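September

Started at six, home by half past three. Rain on the way in, dry on the way back.

The second arm has been running on the bagging bench at Birkia for two weeks now, so I want to get down what has changed before I forget how it used to be. Before the arms, a shift on bagging meant 455 units if everyone turned up and nobody's wrists were bad. You took a bag off the pile, fed the neck into the slot, gave it a tug, and reached for the next one. I did that for most of four years. I can still feel it in my left thumb when the weather turns.

Today the two arms did 338 between them. That is lower than us, and the office knows it. Reto Mösli came down before smoko with his tablet and said 338 was fine for this stage and they expect 300 as a minimum until the end of the month. He was decent about it. He asked what I would change and wrote the answer down, which the last fellow from Oker never did. I told him the slot is the trouble. The bags are thin and they bunch up in the fingers, and the arm pushes at the same speed whether the plastic is lying flat or sitting in a lump. When we did it by hand you slowed down for a lump without thinking.

Most of my day is now standing between the two benches with a rag and the stop button. When an arm faults, the light goes amber and I have to look at the picture from the wrist camera on the screen before I'm allowed to touch anything. I was slow at this in the first week. Everything is very close up and you lose track of which way is down. Now I look for the hose first and work out the rest from there.

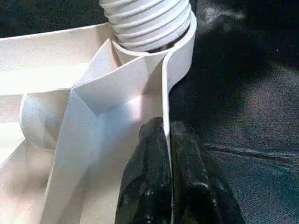

Wrist camera, bench two. Black bag bunched at the slot, white hose above it.

I saved that one to my folder to go over with Mark Anthony Salazar, who moves across from packing next and will be learning the screen from me. He is worried about it. He said he has never been any good with computers and he didn't come to Birkia to watch one. I said there are only four buttons that matter and I would write them on a card for him. Did the card at lunch. Must remember to get it laminated, the front office has the machine.

What I don't like is the quiet. There were five of us on that bench and now there is me, and Mark when he starts. Two went to dispatch and like it. One took the hours cut and one left. We used to have the radio on and argue about the footy. Now the arms hum and the fan runs, and I catch myself talking to bench two when it stops.

What I do like is my hands. No tape on the thumb since the start of the month, and I opened a jar last night without asking anyone. I'm also not as tired at night, though my eyes are sore from the screen and my feet are worse than they were - we had stools before and there's no spot for one now. Asked Reto about a mat. He said to put it on a form, so I put it on a form.

The Stöckli order goes out at the end of the week and the Bralton one straight after. If we are short on either, the plan is for two of us to bag by hand on the old table for an afternoon. I put my name down. I wouldn't mind it for an afternoon.

Leftover soup for tea. Alarm set for five.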